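Robot training method cuts demonstrations needed for household tidying

January 31, 2026

A training method that lets a robot reuse short pieces of human demonstrations has reduced the amount of new data needed to teach it household tidying tasks, according to a report from the Villalobos laboratory and its industry partner, Zistar.

The method, called Ekell, divides each demonstration into segments at the points where the hand makes or breaks contact with an object. A control policy is then trained on the segments -- reach, grasp, lift, place -- and a second model selects the order in which they run. Earlier systems from the same group learned each task as a single continuous motion.
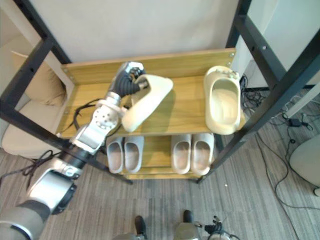 A multi-fingered robot hand holds a cream slipper over the top shelf of a rack during work on footwear handling.

The group used 199 demonstrations to train the footwear task with Ekell. The earlier single-motion approach required more than 1,000 to reach the same success rate. In evaluation, the robot was given 331 trials with slippers and shoes in varied starting positions.

Most failures occurred at release, when a soft upper stayed in contact with a finger after the hand opened. The report lists tactile sensing at the fingertips as the next change to be tested.

Data collection ended in November. Zistar said code for the segmentation step will be released through its Turkden repository.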